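Kitota Users' Newsletter
Nov 22, 2019

On the bench: the Tallholm two-arm kit

Quick one as the printer wants this by noon. Plenty of you wrote in after the February issue asking if the Tallholm kit is any good for a small teaching shop. We now have one bolted up in the back room. Early verdict – yes, mostly, bring your own patience.

What you get: two arms, rail mounts, wrist cameras, a box of cable sleeve and a manual of 43 pages, 12 of which are safety warnings. Frame is extra. Ours came from Gallagher, cut to length, and went together in an afternoon. The patterned wall panels are our own choice, not in the kit. Bins and bricks from the toy store.

The job we gave it is sorting bricks by color. Green, red, blue, a bin for each. Dull job, good test – big blocks forgive a sloppy grip but the studs will catch on a bin lip if you come in low. 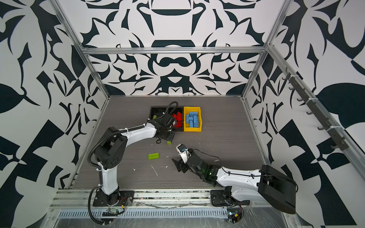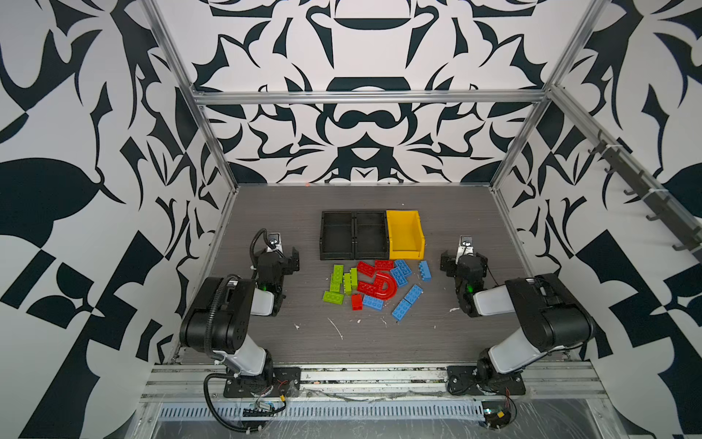 Green, red and blue all still out on the table in this one.
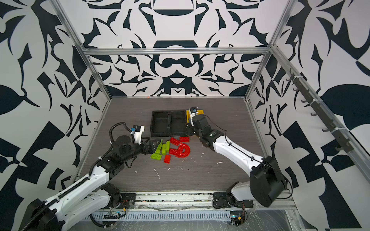
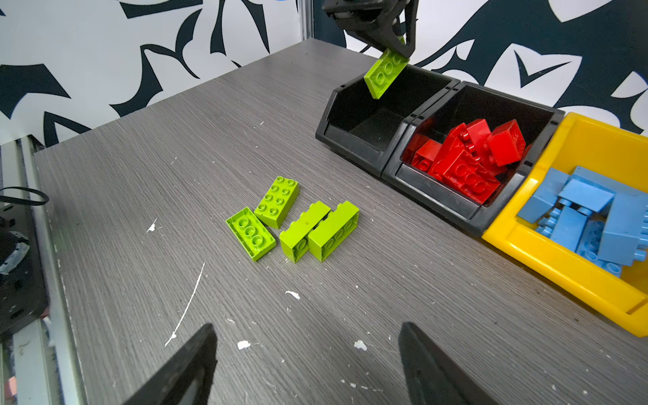 Wrist camera view, a green brick held over the empty bin.

Setup notes, in no order. The arms want a stiff rail. We first tried clamping to a bench top and got a wobble at full reach, gone once we moved to extrusion. Leave more slack in the cable sleeve than the manual shows. Label your connectors before you do anything esle, the left and right boards look the same and we swapped them twice.

Software is the weak spot. Calibration runs per arm and you have to redo it if you so much as loosen a base plate. Took us 47 minutes the first time, less now. The teach mode is nice though – move the arm by hand, save, play back. Beginners got it right away.

Price is $388 a month on the rental plan, three month minimum, shipping both ways included. Purchase price on request, and they were slow to answer ours. Punitz has a similar rental but one arm only and no wrist camera, so we didnt bother with a side by side.

Spare gripper fingers are sold in pairs. Order a set up front, back orders are running long.

If you want to try the kit before renting, the back room is open to members most evenings, sign up on the sheet by the door. Two people per slot please. Next issue: the longer write-up on teach mode, plus reader letters on belt feeders.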